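June, bench notes, Plarna handheld gripper kit (trial pair)

Second day with the Plarna pair. Kirsty wants a yes or no before the trial period runs out, so I'm writing down what I've got so far. Quote is $3468 for two grippers, marker cubes and shoulder harness. Spare fingers are extra.

Set up at the round table again, Munther wearing the harness. Straps needed letting out a fair way before he could reach across comfortably. Task was the soft blocks on the white plate: line up, close, lift, set down. Target is 200 usable demos.
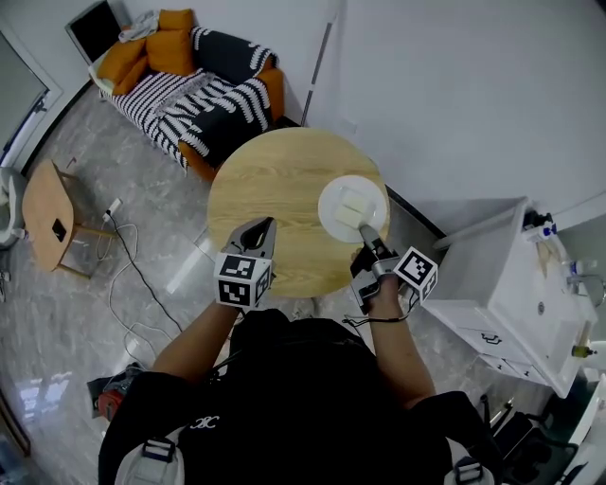

49 logged by 3:30 pm. Closing force is the main complaint. The trigger has a dead zone at the start of its travel and then comes on quickly, so soft items get marked before you feel anything. Munther got better at it with practice but I wouldn't hand it to a new operator without an hour on foam first.

Tracking dropped out twice, both times with a wrist rolled well inward. Plarna's manual says to keep one cube face toward the camera at all times. Easier said than done on a cross-body reach.

To do:

- ask Plarna if the trigger spring can be swapped
- Thaís to check the two dropouts against the logs
- Corey to get a price from Barnuteo for the same job
- grey finger pads: order a spare set if we keep the kit

Leaning yes if the spring can be sorted.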